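Sorting small parts into a gray bin, any tips?
Tedilton Community Help > Workshop and Storage
25/11/2018

Posted by taltar_tinkerer
I finally have a real sorting corner in my workshop and I love it! Parts go into a big gray bin with slanted walls, then on to smaller trays. The floor of mine is pretty scratched up already. Should I line it, or just leave it bare?

zindora_bench
Line it! I put a thin rubber mat in mine in February and it's so much quieter, plus small parts stop sliding into the corners. Cut the mat 2 inches short on each side so you can lift it out and shake it off (best part of the whole setup, if you ask me).

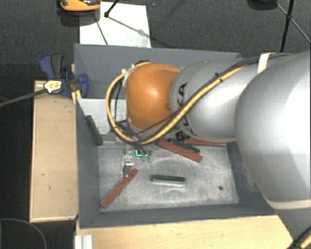
How often should a bin like this be emptied and cleaned?

Once a week is plenty for a home shop. Tip everything out, brush the corners, wipe the floor with a damp rag and let it dry before you refill.

shelf_fan_40
bare is fine. scratches dont hurt anything

omoregie_garage
I'm with the mat crowd, but try a cheap scrap first! Slanted walls make the fit tricky, so trace the floor on cardboard and cut from that. Mine took two tries and now it fits great. I sort 100 or more bolts in one go and they stay put.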